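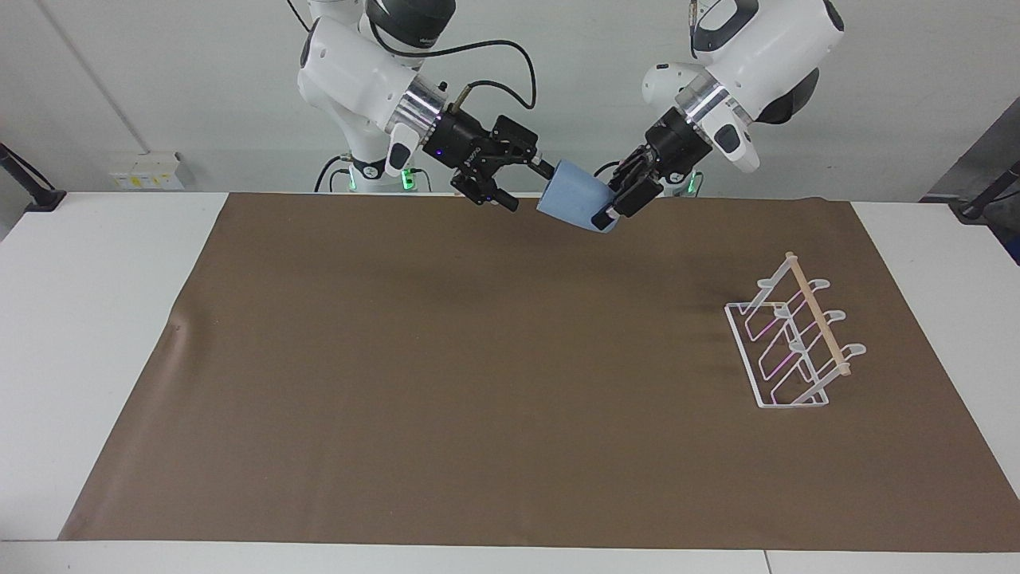
April 16, 2024

Cloth hang, two-arm policy, second retrain. Dataset is now 191 demos. The first 10 were recorded before Uriel fixed the wrist offset on the left arm, so I left them out of training but kept them on disk under the old folder name.

Ran the checkpoint from step 3466 all morning. The grasp with the left arm is fine. Trouble is the handoff: left holds one end of the cloth, right opens and comes in, then waits too long before closing. Citlali thinks the fingers hide the cloth edge from the wrist camera at that point. I looked at the fixed view for the same episodes and the edge can be found there most of the time, so the policy may be leaning too hard on the wrist view.

Things changed today:
Wrist image dropout on during training, fixed view left alone.
Action chunk cut in half for the handoff.
Rack stays on the right side of the mat with the dowel laid diagonally along the top. Please don't straighten it, the demos were all done this way.

Light blue cloth only for now. Nayeli wants to try the thicker Grurnwood ones, but I'd like one clean baseline first.

New run is on the Henlow machine, seed 3613. Apolinar has the arms after lunch, will evaluate when he's done.

To do: ask Kamala for the old November logs, same handoff problem I think.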